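Hendard Equipment Review
Break Room and Supply Point Arm: the Cunden

Product page with reviewer's notes. Last revised 20/10/2021.

Type: single arm with two-finger gripper, sold for counters, drawer units and open shelving
Maker: Cunden
Sold by: Uzor (direct sale or lease)
Intended sites: offices, clinics, small plants, shared kitchens, supply points
Purchase reference: 2747
Our rating: Conditional. Read the notes on staffing before you sign anything.

Overview

The Cunden is sold as a tidying and restocking arm. The sales sheet says it will clear counters, put small goods away in drawers, and fetch them again when someone asks. It is aimed at places where people spend part of the day picking up after other people, and where a manager has noticed the hours this takes. Uzor, the dealer that handles it in our region, calls it "a helper for the work no one was hired to do."

We would question that line. In most of the workplaces we write for, someone was hired to do that work, or does it as a known part of a job with other things in it. A supply clerk wipes down the counter between requests. A kitchen aide puts the snacks back. Before you compare an arm to those tasks, you should know who has them now and what else that person does in the same hour. The brochure skips this step and goes straight to savings.

Hendard does not sell equipment and takes no fee from Cunden or Uzor. The arm we looked at was on a paid lease at Kurkusham, a shared work building with a staffed supply point and a kitchen used by several small firms. Our notes cover the time from installation in June up to this revision.

What the arm handles

The maker lists bags, bottles, cans, bowls and small boxed goods. That matches what people leave out in a place like Kurkusham. The list is fair as far as it goes, but it treats each item as a solved problem once it has a name, and the staff there would not agree. Soft packaging is the sore point. A snack bag changes shape every time it is touched, and a grip that works on a full one may crush it or slide off a half-empty one. Rigid items go better. Bowls are fine if the rim is clear of other things. Anything flat that lies directly on the counter takes the arm several tries, and the people waiting for the counter notice.

Drawers are included in the standard package. The arm can use bar handles, and the maker recommends them over knobs or finger grooves. If your cabinets have grooves, the handle kit is a separate purchase. Kurkusham did not need it. You should ask for the price before the site visit, as it did not appear on the first quote we were shown. 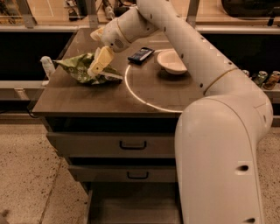

The time a task takes is the second thing to press the dealer on. Uzor gives a figure of 31 seconds for moving one item from counter to drawer. At Kurkusham the figure held for easy items with a drawer already open. It did not hold for a crowded counter, and a crowded counter is the only kind anyone would pay to have cleared. The dealer's demonstration used well-spaced goods on a bare surface. Ask to bring your own.

Space and fit

Do not plan from the floor plan alone. The upper part of the arm swings out past the edge of the cabinet it serves, and the elbow needs room at the side. Goods shelved next to it have to be set back or moved. At Kurkusham two shelves near the supply point were given over to slow-moving stock for this reason, and the clerk who used to reach them without getting up now walks. It is a small thing, but it is the kind of small thing that gets left out of the sums. The vendor counts the steps the arm saves.

You will also want to think about sight lines. A person standing behind the raised arm cannot see all of the counter. Staff got used to stepping to one side before asking for something. Visitors mostly did not.

Safety

The arm slows when it meets resistance and stops when pushed. We tried this by hand at low speed and it did what the manual says. We did not test it at full speed and would not take the manual's word on that point. Open drawers deserve more attention than they get. The arm can leave one pulled out between two parts of a task, at shin or knee height, in a spot where people walk. Cunden treats this as normal operation. We think the default setting should close every drawer before the arm rests, and you can have the installer set it that way. It makes each task longer. Take the longer task.

Personal items are a matter for your own rules. The arm has no way of knowing whose things are on a counter, and the software's answer is to ask a person, who is then interrupted. Kurkusham put up a notice asking people to keep phones and keys off the counter. Some people follow it.

What it changes for the people there

The lease was approved on the promise that it would free up time. Kurkusham's own log shows 1262 completed tasks from June onward, and the dealer uses that number in its follow-up calls. It is a true number and a poor one to decide on. It does not show how many of those tasks a person had to start, watch, repeat or finish. A separate sheet kept at the supply point, on paper, lists 51 times in the first month alone when a staff member stopped what they were doing to help the arm. The log has no column for this.

Here is what we found had changed, as told to us by the staff and as far as we could check it.

The tidying did not go away. It was split up. Staff no longer clear the counter in one go at the end of a shift. They clear the awkward things during the day so that the arm can do the rest. Several said they liked the old way better, as it was a quiet job and they could stop thinking while they did it.

Someone became the person who knows the arm. At Kurkusham this was the clerk with the most hours at the counter. It was not in the job description and there was no change in pay. When that clerk was off, the arm was mostly left idle. If you lease one, name the person, train a second, and put it in writing what the extra duty is worth.

The kitchen aides' hours were looked at. No one was let go during our time there, and we want to be fair about that. But one open shift was not filled, and the arm was given as the reason in the building's own newsletter. The remaining aides did not think the arm did any of the work that shift had covered. We have seen this pattern with other equipment: the saving is booked when the machine arrives, and whether the machine earned it is never looked at again.

There were gains. Heavy restocking of cans on the low shelves is hard on backs, and two people with old injuries were glad to hand part of it over. The arm will also run after closing, slowly, with no one waiting on it. The best use of it we saw was in those hours. It is a far more modest use than the one on the sales sheet, and it does not justify the full lease price.

Lease and service

Uzor offers a lease with service included and an outright sale with service extra. Read the service terms for what counts as a call-out. Gripper wear is treated as the customer's problem in both contracts. Replacement fingers come as a pair even if only one is worn.

The early exit clause is strict. Kurkusham got a shorter first term by asking for it, and you should too. A dealer that is sure of its product has little reason to refuse.

Software updates are installed remotely. After one of them the arm handled bowls differently and no one on site had been told. Ask for notice in advance, in the contract, and for the right to put off an update during busy weeks.

Questions to put to the dealer

Will you run the demonstration on our counter, with our goods, at our busiest time?
Does your task count include tasks a person had to help with?
What is the handle kit, and is it in the quote?
Who carries the cost of goods damaged in the grip?
Which sites have ended a lease, and may we call them?

Uzor answered the first four for us. It declined the last.

Who should consider it

Sites with regular goods, bar-handled drawers, and hours when the counter is not in use. Sites where lifting is a real complaint and the staff have asked for help with it.

Who should wait

Any site where the case rests on cutting a shift. Any site where the counter is also a place people stop and talk, put down a bag, or eat. Kurkusham is partly such a place, and its lease comes up for renewal soon. Staff have asked to be in the room when it is discussed. At the time of this revision they had not had an answer.

Related pages
Hendard guide to reading an automation quote
Hendard checklist: changes to job duties after new equipment
Drawer and cabinet handles for assisted use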